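Textiles project, final writeup — Wilmer Ospina

Question was: can a thrifted denim jacket be made wearable for under 28 dollars? Bought mine at the Trindano shop in Lurkdale, October. Cost 7. Sleeves too long, lining torn in 2 places, collar fine.

First week was all unpicking. Slow. Kept the old buttons, they're nicer than anything new I could afford. Patched the lining with leftover cotton, cut on the bias by mistake — still lies flat, so left it.
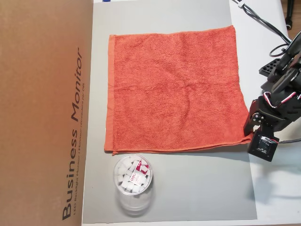
## Results

Sleeves shortened and re-hemmed. Left cuff is a bit tighter then the right. Wore it for a full school day, no seams opened. Thread and interfacing came from Kyriakidis, recipts at the back.

Would do differently: wash it first, and mark both sleeves at the same time.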